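Zutis Hard Wax Oil for Desks and Tabletops, Satin, 300 ml

Zutis is an oil for wooden furniture that is used every day. It goes into the wood and leaves a thin satin layer, so the grain becomes warmer and the knots look deeper. The surface does not become like plastic under the hand. We sell it in our shop in Gallstead and by mail.

One can is enough for two thin coats on a desk of normal size. Apply it with a cotton cloth, always along the grain, and remove what is left on the surface after 8 minutes. Wait until the next morning before the second coat.
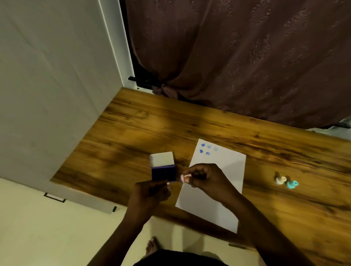

Photo: Oyewole Interiors

Strong grain takes the oil in different amounts. Around knots you may need a little more, and please test first on the underside. For very dark wood we recommend the Nanley clear version, which has no yellow tone.

Please do not put heavy objects on the desk for 5 days. Used cloths must dry flat outdoors, they can catch fire by themselves when folded.

Not suitable for laminate or painted furniture.

Orders received before Monday noon leave the same day. Cans already opened cannot be returned.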